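Zemilbridge Household Services
Resident Information: Care of Cords, Chargers and Small Electrical Items
Updated 25/04/2022

Damaged cords are a frequent cause of service calls in our buildings, and most of the damage can be found early by looking. Residents are asked to set aside a short time each April to check the cords and plugs in their homes.

Before You Begin

Switch off the item and unplug it at the wall. Hold the plug itself when removing it and do not pull on the cord. Allow lamps, irons and heaters to cool completely before handling them.

Checking a Cord

Run the full length of the cord through a dry cloth. Feel for flat spots, cracks and stiff sections. Pay particular attention to the last few inches at either end, where bending is greatest. A cord with exposed wire, scorch marks or a loose plug must be taken out of use. Electrical tape is not an acceptable repair.

Cleaning

Wipe cords with a cloth dampened with water and a drop of dish soap, keeping moisture away from the plug and from any opening. Dry thoroughly before reconnecting. Dust in charging ports may be loosened with a dry wooden toothpick. Metal tools should not be used for this purpose.

Storage

Coil spare cords loosely in wide loops and secure them with a fabric tie. Tight winding around the item strains the wire inside. Label each cord at the plug end with the name of the item it belongs to. Cords that have not been used for 2 years may be brought to the collection bin beside Room 301 in the Sinaga Building.

Extension Cords

Extension cords are intended for temporary use. They should not be run under rugs, through doorways or behind radiators. One extension cord should never be plugged into another. Check the rating printed on the cord before connecting a heater, and plug heaters directly into a wall outlet whenever one is within reach.

Cords at a Desk

Most desk cords wear out through ordinary handling, and a few habits will extend their life. Leave enough slack for an item to be lifted without drawing the cord tight. Where a cable trails down past the edge of the desk, as the black one does from the flat black device held up here, check that it cannot be caught by a chair or a foot. A clip fixed under the desktop will keep the lower part of the cord off the floor.

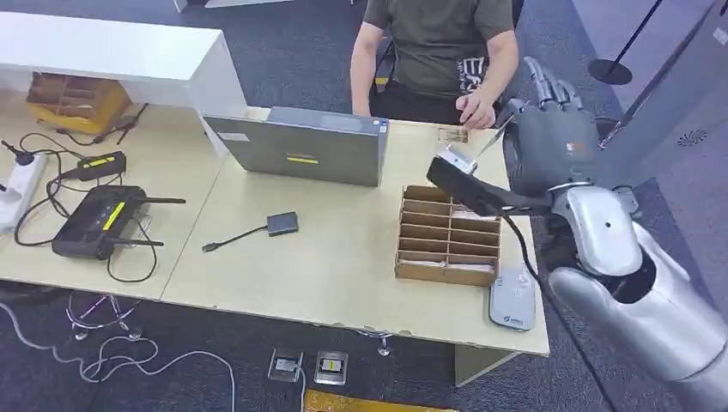
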